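Caring for Knitwear in the Home: A Conversation with the Plusska Textile Care Program 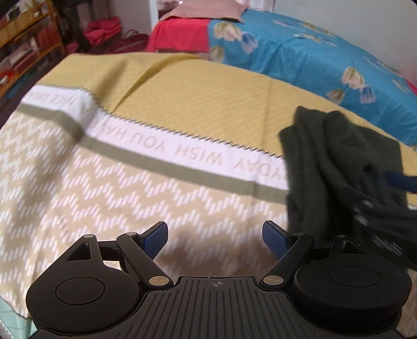
What is the most common cause of damage to knitted garments? According to Kaiwen Xue, who directs the Plusska Textile Care Program, it is washing them too often. "A sweater worn over a shirt for one day does not need to be washed," Xue said. "Each wash moves the fibers against one another, and the surface begins to pill."

The Textile Care Program was established by Plusska to advise households on the upkeep of clothing. It operates from the Dizon Center, where members of the public may bring garments for inspection and minor repair. The program has received more than 500 garments, most of them wool or wool blends.

Xue was trained as a knitter before moving into conservation work, and recommends a fixed routine at the end of the cold season. Garments are brushed, checked against a window for thin spots, washed by hand and dried flat. "People put away a sweater with a small hole and take out a sweater with a large one," Xue said. "Repairs should be made in March, when the hole is still the width of a pencil."

For hand washing, the program advises cool water and a mild soap made for wool. Garments should soak for 5 minutes and should not be rubbed or wrung. Water is removed by rolling the garment in a clean towel and pressing down along its length. The program does not recommend hanging wet knitwear, as the weight of the water stretches the shoulders and the hem.

Asked about moths, Xue was cautious. Cedar blocks and lavender are popular with visitors to the center, but the program regards them as a supplement to cleaning. "The larvae feed on wool that has traces of food or skin on it," Xue said. "Clean wool in a closed cotton bag is much safer than soiled wool in a cedar chest." Where an infestation is suspected, garments may be sealed in plastic and placed in a household freezer. The program's printed guide, prepared with the Erkton Library, gives the full procedure.

The program also offers instruction in mending. The introductory course, held in the Prelolau Room, consists of 3 sessions and covers darning, reattaching a cuff and closing a dropped stitch. Class size is kept small so that each participant may work on a garment brought from home. Xue noted that matching yarn is the question raised most often. "An exact match is rarely possible – the garment has faded and the yarn has not," Xue said. "I tell participants to look at it in daylight, and to take the darker of two close shades."

Applications for the next introductory course are accepted at the front desk of the Dizon Center. Participants should bring one clean knitted item in need of repair. Needles and darning yarn are provided.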